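Interior Circulation, Week 8
Instructor: Róisín Heffernan
Reading: Sedbridge course pack, chapter on corridors and doors

Corridors

A corridor is floor area that earns no rent and holds no furniture, so clients always ask to shrink it. Start from the people who will use it and work outward to the walls. Draw the doors first, then check what happens when two of them stand open at once.
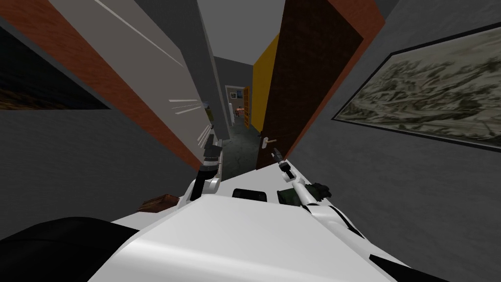
Width on a plan is the distance between finished walls. Clear width is what remains after handrails, radiators, coat hooks and anything parked there. Students regularly hand in the first number when the second was asked for. Anything that reaches out toward a wall, as the black-and-white gripper does in the hallway here, comes off the clear width for as long as it is there. In the Carvalho plan, one corridor loses up to 100 millimeters to pipe boxing, and the drawing does not say so.

Wall finish

Mark the finish on every elevation – paint, paper, panel or plaster. Texture shows most under light that runs along the wall, so look at your lamp positions before choosing. Dark walls need a trim color decided at the same time. Wood grain against dark gray stays readable at a distance and needs no extra border. 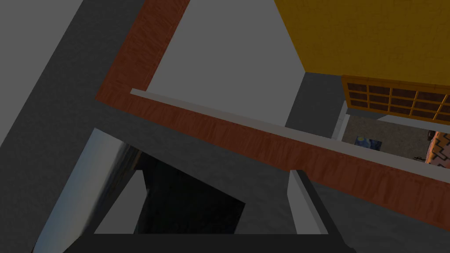
For next week

Redraw sheet 742 with clear widths marked. Heather Forsyth has the spare copies. Bring a scale ruler.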